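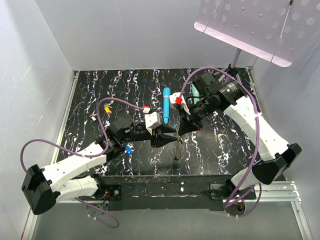 Filed under: Course notes / Surface and Pattern / Term 2

Handout 3: Squiggles on a dark ground

Before the session, please read the first two parts. The third is homework and can be ignored until the night before, as is traditional.

1. Why the squiggle

Last time we did stripes and checks, which behave themselves. A stripe tells you where it is going and then goes there. A squiggle doesn't, and that makes it forgiving on a tabletop. Put a stripe on a table and every guest can see that the table is a finger's width out of line with the wall. Put wavy lines on it and the table could be at any angle you like.

The pattern we are working with this term is wavy white, pale blue and lilac on black. It is cheerful in a slightly bowling-alley way. Some of you have already told me you hate it. Good. You will be drawing it for weeks and strong feelings help.

A few things to think about when you look at it:

Colour count. Three colours and a ground is plenty. The temptation is to add a fourth, usually orange. Resist until you have drawn it once without.

Tone. White jumps forward on black. Pale blue and lilac sit further back, and from across a room they can be hard to tell apart. Squint at your own work from the doorway. If the lilac has disappeared, either make it a bit stronger or admit that you only have two colours.

Direction. If all your wavy lines lean the same way, the eye slides off the end of the table. Turn a few round. Then turn one more, the one you like best, and see if you still like it.

2. Black tops and pale walls

Black is a brave colour for a table. It hides ink and shows flour, toast crumbs, cat hair and every speck of dust in the county. A pattern helps a lot here, as pale crumbs can pass for part of the design. I ate lunch at a black patterned desk for years and believed myself to be a tidy person.

What stands behind the table matters as much as the top. With a pale grey-white wall at the back and at each side, a dark patterned surface reads as one strong shape. With flowered wallpaper behind it, you have an argument. If your own room already has flowered wallpaper, do the exercise with a sheet of pale card propped up on three sides and be honest in your notes about which you prefer.

Watch the corner where top meets wall. A dark surface against a pale wall makes a hard line, and any wobble in the wall will show. Iveck sample cards are handy for testing this. Hold one flat on the table and one upright behind it, and don't trust the colours under the studio lights, which turn everything slightly custard.

Scale comes next. A squiggle that looks lively on a sheet of paper can look like spilt noodles across a whole table. Cut a test piece 15 cm square, then draw the same line at twice the size and lay them next to each other. Stand up to look at them. People judge tabletops standing and then live with them sitting down, and the two views rarely agree.

3. Homework

Draw a repeat on black paper in white and two pale colours. The paper is in the Fehr folder by the sink, and the folder is to stay by the sink.

Photocopy it and tile it edge to edge. If you can spot the join from the far side of the room, move a line across it and try again. Tiling with scissors and glue is fine. So is a computer, though the glue people always seem to have a nicer time.

Then put ordinary things on it: a mug, a bowl, a pile of post. Write half a page on what the pattern does to them. "It looks busy" counts as one sentence, not half a page.

Marks are out of 100, with 15 for the write-up. Work goes in the tray outside room 222. Wet work goes on the rack, please. The tray still has somebody's lilac in it from August.

Further looking: the Skiltemari pattern book, particularly the chapter on dark grounds. It is heavy, it is reference only, and it does not fit in a rucksack.

Related handouts
Handout 1: What a repeat is, and where to hide it
Handout 2: Stripes, checks and other straight answers
Handout 4: Dots
Glue, scissors and the Stelgate guillotine: studio rules

Stelgate Evening Courses | Contact the course office | Updated 22/02/2026 | Back to top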